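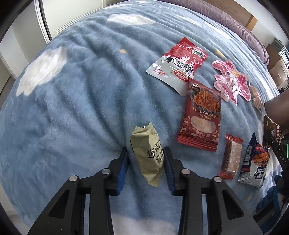

Snack sorting, bedroom set, Tuesday

Started at half past nine. Plan for the day was to get through the soft packaging list in one bedroom, on the bed, before moving the kit to the kitchen table. Target for the whole bedroom set is 300 good episodes and we had 200 at the end of last week, so there was a fair bit to do. Notes below are in the order I wrote them on the pad, with a few things moved so they make sense.

Setup

Same hand-held grippers as the kitchen runs, blue pads on both fingers. Pads wiped with a damp cloth before the first episode and again after lunch. Crumbs and fleece fluff both stick to them, and the fluff is worse. By late morning the left pad on the first gripper had a grey film on it and was letting small packets turn in the grip. If you work on a fleece blanket, wipe more often than the sheet says.

Calibration was run twice. The first one failed the Pranari check on the second gripper (opening width read too large when fully shut). Shut and opened it a few times by hand, ran it again, passed. I have not looked into why. Same thing happened in November and we never wrote down what fixed it, so I am writing it down now: open and shut, rerun.

Clocks on the 2 grippers were matched with the usual screen code at the start of each block. Please keep doing this at the start of each block and not once a day. The drift over a morning is small but it shows up in the two-handed episodes.

Items

Mixed snacks, nearly all in foil or thin plastic. I wanted things that crease and slip, with different sizes and print. Some have windows, some are shiny, a couple have big black characters down the front. The olive-green packet with the torn top went in on purpose. Most of what we have is sealed and full, and Reisinger asked for more opened packaging in the next delivery.

The blanket pattern is busy (clouds and small yellow stars). I thought about swapping it for a plain sheet and left it. The last batch from the flat was all on plain bedding and the model picked up a habit of going for anything with print on it. Stars and clouds are a fair test of that.

Block 1, single packet, one hand

Task text: "pick up the green packet and put it down again somewhere else on the blanket". Start pose is jaws open with a pad on either side of the packet. End pose is jaws open and clear of it.

Things to keep the same between episodes:

1. Come in low with the jaws already open. Do not open them on the way down, the labels get muddled between approach and grasp.

2. Line the pads up across the narrow side of the packet where you can. On the diagonal is fine too as long as the jaws are turned to match.

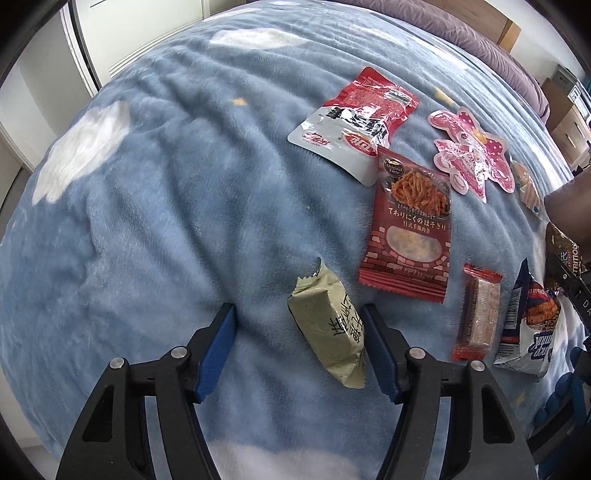
3. Close slowly. The foil folds before it grips, and if you close quickly the packet jumps.

4. Lift clear of the blanket and hold for a count of two. Short lifts get thrown out by the Flunier filter because it can't tell them from a drag.

5. Put down, open, back off. Don't flatten the packet between episodes. The creases are useful.

The main trouble was the blanket coming up with the packet. Fleece catches in the pads if you press down even a little. I marked those episodes as "caught cloth" and kept them in a folder of their own. They are no good as clean examples but we may want them later for recovery, so please don't delete them.

Second trouble was hands. Whoever is resetting the packets should sit back properly before the operator presses start. A hand at the edge of the blanket is allowed by the spec, but a hand that is still moving gets the episode flagged, and then somebody has to look at it by eye.

Block 2, everything moved about

Same task text with the packet name changed. Between episodes the other packets were shuffled so the target was not always nearest the operator. Overlapping packets are allowed and wanted. Where two overlap, the task must name the one on top, or the order gets confusing. I got this wrong on a short run with the shredded meat packet and the red and silver one and had to redo the labels over tea.

The little upright bar wrapper is a nuisance. It is stiff, narrow and slides about on the fleece. Try from the ends if the sides don't work. I would still keep it on the list.

Block 3, tray

After lunch we put the green tray on the bed and used both grippers. Two tasks, run alternately: put a named packet into the tray, and take a named packet out of it. Taking out is much the harder one. The walls are shiny and the fingers have to go in steeply, and anything in a corner can't be reached squarely.

For taking out, grip near the top of the bag and go straight up. The pink My Melody bag is a good one to learn on, with plenty of loose edge to hold and an odd outline that is easy to tell from the rest. Leave the second gripper parked to the side unless the task calls for it. Parked means still. If it wanders about, the labels treat it as part of the action. 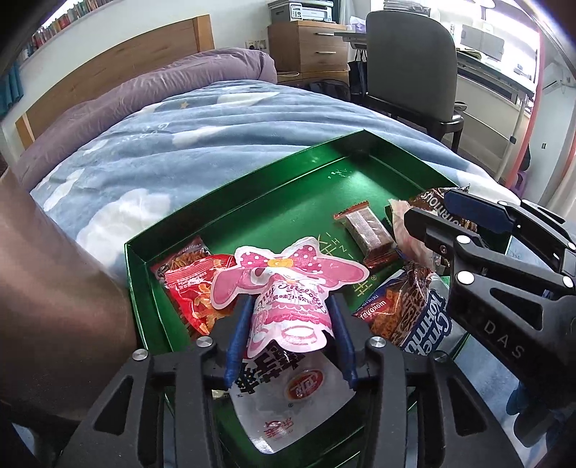

Problems to sort out

Tray slides on the duvet when a finger touches the wall. Tried tucking a fold of bedding against it, which helped. A bit of rubber mat under it would be better and I will bring one.

Window light. By mid afternoon it was coming in strongly and the tray walls were throwing it back. Half closed the curtain for a few episodes and marked them. Would like somebody to check whether the Durkus tracker loses its place more often in the bright ones. I had the feeling it did, but that is only a feeling.

Names for the items. We had two different labels for the same packet across the blocks ("green packet" and "gold packet"). It does look gold from some angles. I have gone with green all the way through and corrected the sheet. Use green.

Uploads

Blocks 1 and 2 copied and checked. Block 3 still copying when I left, to be checked in the morning before the cards are wiped. Do not wipe the second gripper's card until the tray episodes have been opened and played through to the end.

Next time: rubber mat, spare pads, a lint roller, and the same packets again in a cardboard box in place of the tray.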